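Can a Robot Arm Do the Small Jobs? Squeezing, Weighing and Putting Things Back
Project report by Mbali Chauke and Fahad Rajput
Supervisor: Jozefína Havlíček
3 March 2023 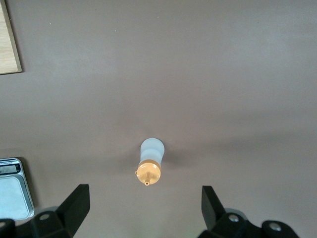
We started this project with a pretty simple question: how far are machines from doing the boring little chores that people do all day at home and in small shops? Everybody has seen clips of robots doing flips. We wanted to know about dull stuff, like picking up a bottle, squeezing out the right amount, checking the weight and setting the bottle back where it came from.

Why we picked this chore

Fahad spent last summer at Plindel, a small craft supply store in Cladham, where glue gets portioned by hand into sample pots. It is slow and your wrist hurts by lunch. The same motions show up in a kitchen (dish soap, ketchup, salad dressing), so we figured one task could tell us something about both places. And a scale gives you a number, so there is no arguing about who did better!

What we did

The arm has a two-finger gripper with a small camera at the wrist. We split the chore into four steps: grip the squeeze bottle, carry it over to the scale, squeeze, and return it. We collected 80 practice runs by steering the arm ourselves, then trained on those and let it go. In total we logged 500 tries on its own, spread over most of the semester. Jucélia Queiroz from the year above us helped with the training code and saved us at least two weekends.

What happened

Gripping went way better than we expected. It managed a clean pick-up 63 percent of the time in the first round, and that was before we fixed the lighting. Frosted plastic is hard for the camera when the light is strong, because the bright end of the bottle and the tabletop start to look alike. The orange-tan cap helped a lot! When we tried a bottle with a white cap, the arm kept closing its fingers a little too far forward.

Squeezing was the hard part. A person feels the bottle give and lets up without thinking. Our gripper has no sense of touch, so it only knows how far apart its fingers are. A nearly full bottle and a nearly empty one need very different squeezes, and we mostly got either nothing or a puddle. Nomvula Mabaso suggested stopping to read the scale between short squeezes. That worked much better, but it made each pour painfully slow.

So, can it do the chore yet?

Partly. Carrying things around a tidy table, yes, and we think a shop could use that today. Portioning, no, at least with our setup. Fahad is still a lot faster than the arm, and he cleans up after himself.

If we had another semester we would add a pressure sensor to one finger and try thicker liquids. Mbali also wants to see what it does with a second bottle lying on its side next to the first. The run logs are on the lab drive for whoever takes this over.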